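Washing quilted bedspreads: notes for the January changeover

Several members of the Hultdale textile group wrote in after the last issue asking why a quilted cotton spread comes out of the wash smaller in one direction than the other. The short answer is that the top, the filling and the backing shrink at different rates, and the stitching decides where the difference shows up.

Most printed spreads sold for double beds have a woven cotton top, a polyester filling and a lighter woven backing. The filling hardly moves. The cotton does, mostly along the warp, and most of the change happens in the first wash. A spread that measured 200 cm along the warp before washing came out of our test 4 cm shorter. The cross measurement did not change enough to record. Puckering between the quilting lines got deeper, and no amount of pulling while damp removed it.

Borders need separate attention. A gingham band is usually yarn-dyed and a different weight from the printed center, so the seam between them can ripple even when both fabrics are sound. Check the seam allowance before the first wash. If it is under a quarter inch, run a second line of stitching just inside the first.

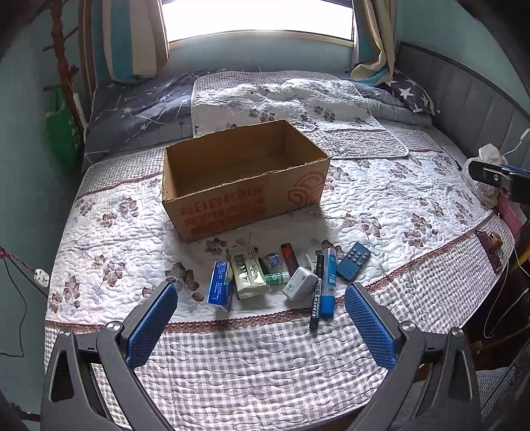
White quilted spread, leaf print, with gingham border and scalloped trim.

Scalloped trims are the weak point on older spreads. The thread holding the trim is often finer than the thread in the seam and gives way first. Clip loose ends instead of pulling them. Where the trim has come away, pin it flat from the center of the gap outward and sew it by hand; a machine foot tends to stretch the curve.

For washing, the settings we used with the Clegg front loader at Fidine were a cool cycle, low spin, half the normal dose of liquid detergent and an extra rinse. Powder left a residue along the quilting lines that was visible on dark prints. Fabric softener is best left out. It coats the cotton and slows drying.
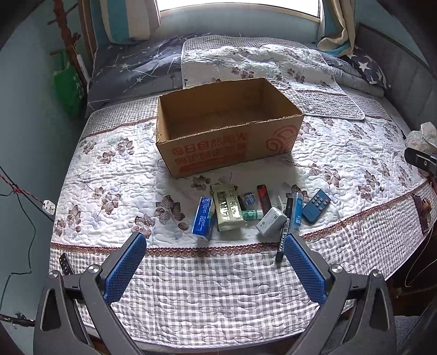

Drying took longer than expected. Laid over two parallel lines indoors, the test spread needed 19 hours before the filling was dry at the center, although the surface felt dry well before that. Turn it once, at the halfway point, and move it so that the line does not sit on the same fold. Tumble drying on low is acceptable for a polyester filling — wool and cotton fillings should be kept out of the machine.

For storage, fold with the print inside and refold along different lines every few months. Marko cotton storage bags, size 100, take one double spread each. Plastic covers trap any moisture left in the filling.

Measurements for the wool-filled spread will follow when the second wash is finished.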